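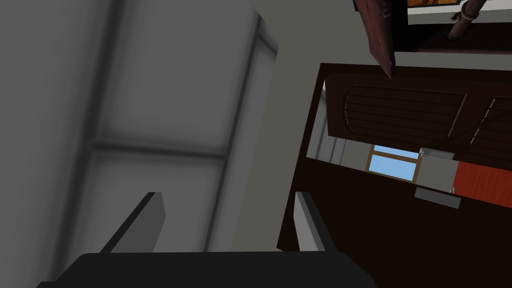

## Week 4: How a film gets put together before anyone yells action

Hi all. These are my notes from the lecture, tidied up a bit, with the stuff I ran out of time for added at the end. If you were there you can skip to the homework. If you weren't, read the lot and then borrow someone's scribbles from the second hour, when we got onto sales agents and I stopped following my own plan.

### Packaging

A package is the script plus whoever has agreed to be in it or make it. I like to start here because students tend to think the money comes first and then the actors get a call. On small and mid-sized films it's usually a muddle of both. The financier wants to know who's in it, the actor's agent wants to know if it's financed, and the producer spends months telling each of them that the other one is nearly there.

Our running case this term is *Grokville*, the small-town thriller. When Ieva Mockus took it on as producer she had a script, a director with one feature behind him and no cast at all. Her first move was to get the script down to something that could be shot in 20 days. I love this detail! She cut a flood, a wedding and most of a car chase, and she says the wedding still hurts.

### What "attached" means

You'll see this word in every trade announcement, so be careful with it. Attached can mean:

- a signed contract with dates and a fee
- a letter of intent, usually with conditions (money in place by June, say)
- a friendly chat and a yes over lunch

All three get written up in much the same way. When you read that somebody has "signed on", look for a start date and a named financier. If neither is there, pencil it in and move on.

### Repeat collaborations

Somebody asked why the same actor and director so often turn up together again a year later. Part of it is taste, sure, but a lot of it is speed. They know how each other works, the agents have already haggled over one deal and can pull it out of the drawer, and the second script often gets passed across during the first shoot. Ieva's lead on *Grokville* had done *Paju* with the same director and said yes after reading up to 61 pages of a draft that didn't have an ending yet.

### "Based on a true story"

We only touched on this, so a quick version. Facts can't be owned, but a book or a magazine article about them can, and people portrayed on screen may have a claim if you get them badly wrong. Most financiers and insurers will want a lawyer to go through the script line by line. *Prastham*, which we'll watch next week, went through that process twice - once for the script and again for the finished cut - and you can feel it in the changed names.

### Homework

1. Read the Dirnero packaging memo. It's 2,659 words, so not a big ask.
2. Find one casting announcement and mark every claim as firm, conditional or vague.
3. Write up to a page on who you'd approach first for your own project, and why them.

Bring the page on paper, please. My laptop and the projector in that room are still not speaking.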